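Meias: o artigo que mais se perde entre a lavagem e a gaveta
Organização doméstica
11 de setembro de 2019

A meia é a peça de vestuário com a pior relação entre volume e tempo de manuseamento. Uma toalha de banho dobra-se em poucos segundos e ocupa meia prateleira; um par de meias exige identificação, emparelhamento, fecho e arrumação, e no fim ocupa menos espaço do que um punho fechado. Numa casa com quatro pessoas passam pela máquina, todas as semanas, pares suficientes para encher uma gaveta média. O processo repete-se sem grande variação e raramente é pensado como processo.

O ponto de perda mais frequente fica a montante da gaveta. As meias saem do estendal em momentos diferentes, consoante a espessura da malha, e acabam repartidas por superfícies que não lhes estão destinadas: o braço do sofá, a cama, o topo da máquina. A primeira recomendação é por isso de método. Todas as meias recolhidas vão para um único recipiente de triagem, de fundo liso e bordo baixo, e só saem dali aos pares.

Existem três fechos correntes. A dobra simples, em que as duas meias são sobrepostas e dobradas ao meio, não submete o elástico a tensão, mas desfaz-se ao primeiro toque. O embrulho com o punho virado é o mais seguro no transporte e o mais penalizador para o canelado, que permanece esticado durante todo o período de armazenamento. O rolo, feito da biqueira para o punho, fica entre os dois. Mantém a forma se for apertado com regularidade e se não levar um segundo manuseamento desnecessário.

Para meias de algodão de cano curto, o rolo é a solução preferível. O diâmetro final depende mais da espessura do pé turco do que do tamanho da meia, o que permite calcular a gaveta com antecedência. Com divisórias de 5 cm de altura, os rolos ficam visíveis por cima e podem ser retirados sem desarrumar os vizinhos. Divisórias mais altas obrigam a empilhar, e a segunda camada esconde a primeira.

Meias de lã grossa e meias de compressão ficam fora desta regra. As primeiras devem ser guardadas estendidas ou com uma só dobra. As segundas seguem as instruções do fabricante, que em geral desaconselham qualquer enrolamento apertado.

Quanto ao recipiente de triagem, a oferta é larga e quase toda serve. O tabuleiro Flirkine, em chapa pintada, tem 300 mm de largura útil e cantos arredondados que se limpam com um pano. A caixa Skestero, em feltro, é mais leve e silenciosa, mas o feltro agarra cotão e a parede cede quando se pega por um só lado. A Ghanem comercializa um conjunto de bandejas encaixáveis, pensado para talheres, que funciona bem em roupa de criança. Em metal polido, as meias brancas destacam-se do fundo e um par incompleto nota-se depressa; o inconveniente são as dedadas, que obrigam a uma passagem regular com microfibra.

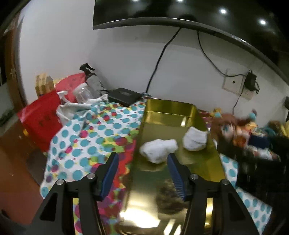 A profundidade merece mais atenção do que o material. Um tabuleiro fundo convida a despejar a roupa e a adiar o trabalho, e o conteúdo do fundo deixa de ser consultado. Um tabuleiro raso impõe um limite: quando está coberto, é altura de o esvaziar. A parede deve ter apenas a altura necessária para reter um rolo que se desloque durante o transporte entre divisões.

A superfície de apoio tem também influência. Sobre um tecido, o tabuleiro metálico não risca o móvel nem faz ruído ao pousar, embora um pano solto forme pregas e possa inclinar a base. Um pano de algodão com peso superior a 400 g/m² assenta melhor. Em quartos de criança, onde a mesma superfície costuma receber peluches, sacos e frascos, convém reservar à triagem uma área fixa e deixá-la livre entre utilizações.

As meias sem par constituem uma categoria própria. No apartamento de Trurberg onde testámos os três recipientes, ao longo de umas 17 lavagens, a maior parte das peças isoladas reapareceu no ciclo seguinte, quase sempre dentro de uma capa de edredão ou presa na perna de umas calças. O prazo de retenção que adotámos foi de um mês. As que não tinham correspondência em novembro passaram a panos de pó.

Os rolos entram na gaveta com a face lisa para cima e a abertura para trás, por ordem de utilização. As meias de desporto ficam à frente durante a semana. As de cerimónia, em malha fina, são guardadas à parte, numa bolsa de algodão, para não prenderem nas divisórias.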